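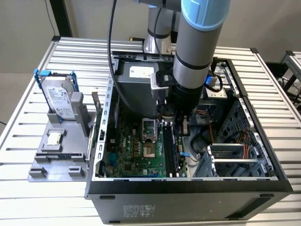 Robot Club Gallery – Desktop Disassembly Project
Posted November 15, 2019

Welcome to the gallery of the Windale robotics club. This year our project is to take apart old desktop computers with a robot arm. We started in February with one tower and a lot of drawings on paper. Now we have over 300 short recordings of the arm at work, and the members have learned very much about both machines.

The arm over the motherboard
The gripper stays just above the board, and the power supply is behind it. The tower lies on its side, so the arm can come in from the top. In this position we must be careful with the memory slots – they are near, and the space for the fingers is small.

The empty socket
The metal retention frame of the CPU socket is near the center of the board. Our camera program, which we call Jotbridge, uses it as a first point to find everything else.

The hard disk in its caddy
The Seagate disk stands in a bright blue caddy, on the gray tray beside the tower. The color is a help for us, and the new members like to begin with this part.

The wires
Orange, red and black wires run along the drive cages. For the arm, wires are the most difficult thing in the case. We made 7 versions of the path around them and we keep 3.

Our next visit is to the Wistden school fair, where the team will show the arm to parents and younger students. If you want to join the club, please come to room 222 after classes. You do not need experience with programming – a little patience is enough.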